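Kids' Science Corner > Robots & Machines
Print this page | E-mail to a friend

Robot Hands at the Petik Open Day

Have you ever tried to pick up a potato chip with a pair of pliers? Crunch! Being strong is easy for a machine. Being gentle is the hard part, and that's what we went to see one Saturday in August, when the Petik workshop opened its doors to kids and their families.

The first thing we learned is that a robot hand usually isn't called a hand at all. It's called a gripper. Lots of grippers have only two fingers, called jaws, and they close toward each other like your thumb and pointer finger. Try it right now! Pick up a pencil using just those two fingers. You can do a lot with two, can't you?

Some grippers are bolted to the end of a robot arm. Others are made for a person to hold and steer, and those were our favorites (we got in line three times!). You reach out, close the jaws, and feel how tricky it is to grab something when you can't touch it with your own skin. 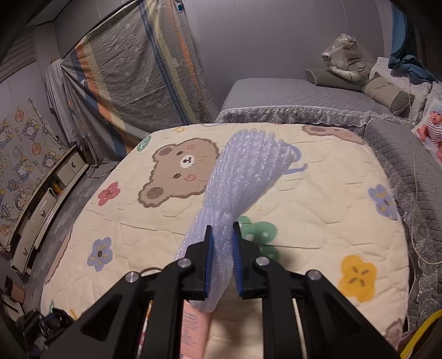

Got it! Two blue pads squeeze a bundle of bubble wrap over a bear bedspread.

Bubble wrap is a great thing to practice on, because it's so squishy. A wooden block keeps its shape when you squeeze it, but bubble wrap bends and bunches up and gets skinny in the middle. Look at the ridges on those blue pads. Ridges can help a gripper hang on, a bit like the bottoms of your sneakers help you on a slippery floor.

Things that squish and flop are called "soft objects" by robot people. Socks are soft objects. So are blankets, bread, and teddy bears! Each time you pick one up it has a new shape, so a robot can't just learn one way to grab it. It might need to practice 100 times or more.

Before we went home we all drew a robot for the year 2064. Ours was named Usura and it folds laundry and finds lost socks.

Try it at home: put on thick mittens and pick up 6 different things, like a cotton ball, a spoon, and a grape. Which one was hardest?

Print this page | E-mail to a friend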